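The Small Joy of a Button Swap

By the time the doors open at the Stumberg button swap, the line already runs past the bakery. I joined it in August on a whim, with a jar of my grandmother's leftovers under my arm, and I came home completely hooked.

Buttons! I had no idea there was so much to love. One table had shell shirt buttons sewn onto their old store cards, another had big coat buttons from the Kosby works, which closed long ago and left sheds full of stock behind. A collector from Mandagi let me dig through her tray of 2,000 odds and ends and talked me through the backs, because the back of a button (shank, holes, mold marks) often says more about its age than the front does.
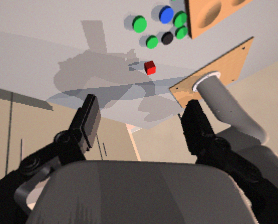

Green, blue and black buttons on a light gray tabletop.

Color is how most beginners start, and I was no different. I went straight for the greens. After an hour I had 31 of them, bottle green through to pea, and had traded away nearly all of Grandma's plain whites.

If you want to try it, bring a magnet for spotting steel, a soft cloth and a few small bags. Keep old celluloid away from everything else, as it can break down and spoil its neighbors. Most swaps work on a one-for-one basis, though I happily gave 3 for a single carved toggle from Ikel and would do it again tomorrow. It's on my winter coat now, second from the top.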